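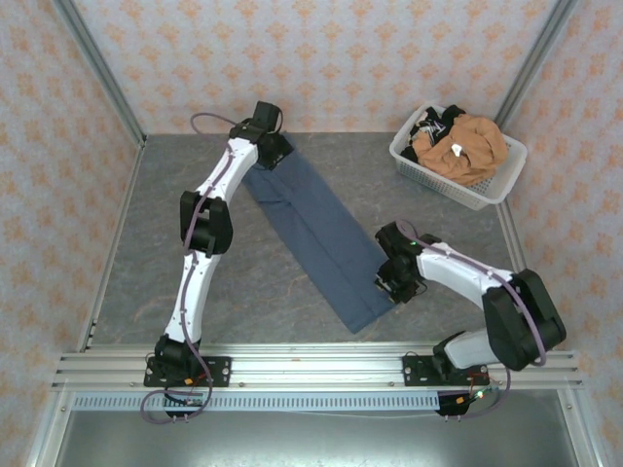
Merike Vaher moved her firm's designers into the old Pulham seed warehouse in September, before the ceiling was finished. She wanted them to hear how bad it was.

"You walked in and said good morning, and it came back to you from the far wall," she said. "I could have shown them a report. It was easier to let them sit in it for two weeks."

Vaher runs Lepik, an interiors practice that works mostly on offices and public buildings. The warehouse, on the river side of Jirkcombe, is the new headquarters of a regional insurance company. Lepik designed the interior and borrowed a corner of the upper floor as a site office while the work went on. The client's staff arrived in stages over the winter, and on the Tuesday I visited, nearly every desk was taken.

The building has brick walls, cast iron columns and a timber roof that the planners would not allow anyone to cover. That ruled out a hung ceiling, the usual answer to noise in an open office. Lepik put felt between the rafters instead, cut into long strips and fixed on edge, so that from the entrance the roof looks much as it did before.

"The first drawing had flat panels," Vaher said. "They worked on paper. Then we put one up and it hid the whole truss. The client's facilities manager looked at it and asked when we were taking it down."

The strips are dark gray. She had argued for a rust color, close to the brick, and lost.

"I still think I was right. But they have to sit under it."

The client's old offices, in Beridstead, were divided into small rooms along a corridor. When the company asked its staff what they wanted from a new building, the most common answer was daylight. The second was a door. Vaher said the two requests pulled against each other in a building this deep, where the windows are small and all on the long sides.

Her plan puts the desks along the windows and the closed rooms in a line down the middle. The rooms have glass at both ends and solid walls between them. There are phone rooms for one person, meeting rooms for four, and one large room that can be split by a folding wall.

"The folding wall was the most expensive thing per foot in the whole job," she said. "I went to see three of them in use. In two of the places they had stopped folding it. The track was stiff and people had given up. So we paid for the better track and took the money out of the reception desk."

The reception desk is painted plywood. She is happy with it and says she would do the same again.

Hatice Bozkurt, who led the project day to day, joined us halfway through the morning. She had come up to check a row of coat hooks that had been fixed at the wrong height, and she sat down with her tape measure still in her hand.

Most of her time over the past year went into the walls of those middle rooms. They are lined with perforated wood panels, and the pattern of holes is taken from the old warehouse ledgers, which were found in a cupboard during the survey. Clerks had ruled the pages by hand and marked each delivery with a row of dots. Bozkurt scanned the pages and used the spacing of the dots.

"There are 406 panels, and no pattern repeats inside one room," she said. "The fabricator asked me several times if I was sure. Every panel has a number on the back. If somebody damages one, we can look up the number and cut that one again."

Do the staff know where the pattern comes from?

"Some do. There's a page from the ledger in a case by the stairs. I didn't want a sign on every wall explaining it. It's a wall. It should be fine if you never ask."

The holes do a job as well. Behind the panels is a layer of mineral wool, and the size of the holes was set by the acoustic consultant, who gave Bozkurt a range and would not move from it. Her early versions had larger dots, closer to the ledgers. She showed me one, a sample leaning against a column near the site office. It looked better than the finished ones, and she agreed.

"It also did very little for speech," she said. "You could follow a phone call through it. So that was the end of that."

I asked them both about the budget. Vaher would not give the total, though she talked freely about where it had gone. The floor took more than planned. The original boards were in worse shape than the survey had suggested, and the practice had allowed for replacing 1,000 square feet of them. The final area was well over double that. New boards were laid in whole bays so the join falls at a column line.

"We talked about staining the new ones to match," Bozkurt said. "I did a test and it looked like a bad wig. They'll darken."

The furniture was cheaper than expected. The company brought its task chairs from Beridstead, along with most of its storage, and had the chairs recovered in one fabric. The long tables in the cafe were made by a joiner in Jirkcombe from roof timbers that had to come out for the new stairs.

There are things they would change. Bozkurt thinks the kitchen on the upper floor is too close to the quiet desks. Vaher said the lighting controls are too clever, and that people have started putting tape over the sensors in the phone rooms, where the light goes off if you sit still.

"We'll replace those with a switch," she said. "An ordinary switch, by the door."

Lepik's own desks will be gone from the upper floor by the end of the month. The corner is down on the plan as a library, and the shelves are already in, with nothing on them so far except two boxes of ledgers waiting to go to the county archive. Bozkurt asked whether one could stay. She has not had an answer yet.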